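Keeping a big shared workroom in order

Our workroom has a mezzanine, a wooden staircase and far too many corners where things can be put down "just for a minute". I've been trying to keep on top of it since June, and these are the bits that have stuck (along with a couple I pinched from Ruwan Navaratnam, who is much tidier than me!). 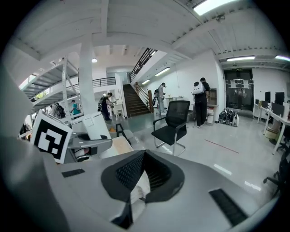
Keep the middle of the floor for people

I love a pale shiny floor, but goodness, it shows everything. Do the sweeping before anyone gets in, 8 o'clock at the latest, and wheel the chairs out of the way first so you're not steering round castors. A barely damp mop is plenty. If you soak it you'll only get streaks, and then you'll be doing it all again on your hands and knees with an old towel.

Bags and packs in a row

Pick one stretch of wall and line everything up along it, straps facing out. Don't block the door, obviously, and leave yourself room to open it fully. We tried hooks for a while and they kept pulling out of the plaster, so the floor it is.

White shelving

Metal racks by a window get dusty at a ridiculous speed. I go from the top down with a dry cloth, then a drop of washing-up liquid in warm water for the finger marks. Heavy things live on the bottom shelf, please.

Desks and small tables

Wednesday is my day for these. Everything comes off, screens get a dry microfibre cloth and nothing else, and anything without an owner by teatime goes in the box under the stairs. Mackenzie Morin has had the same mug back out of it three times now.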